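# Cluto street demo: questions we keep getting

Last updated July 22, 2019

**What is being shown?**
A small sidewalk delivery robot from Cluto, running a short loop through the neighborhood. Gauthier is hosting the open day. We're a residents' page and neither company pays us.

**Does it drive itself?**
Cluto says yes. We asked how often a remote operator steps in and got a brochure. Ask again on the day and write down the answer.

**How much can it carry?**
Up to 84 pounds, according to the brochure. The demo load in May was one bag of groceries, so we'd like to see a heavier one.

**How long is the loop?**
1195 feet, with three stops. It sticks to one side of the street and has no busy crossing anywhere on it. Make of that what you will.

**Will it run in the rain?**
The invitation says "weather permitting." Your mail carrier doesn't get that option.

**What happens on trash day?**
Good question, and we don't have a good answer. Bins and parked cars are normal on these blocks. Cluto told us the software "plans around" them. Bring a bin and find out.

**Can my kids come?**
Yes. Children under nine need an adult with them.

**Is the street closed?**
No. Please keep your driveway usable and stay off people's lawns.

**Does it record video?**
It has cameras. We have asked Gauthier in writing how long the footage is kept, and we'll post the reply if one comes.
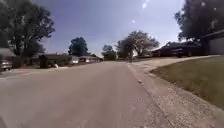 *Curb, sidewalk and open road on a clear day.*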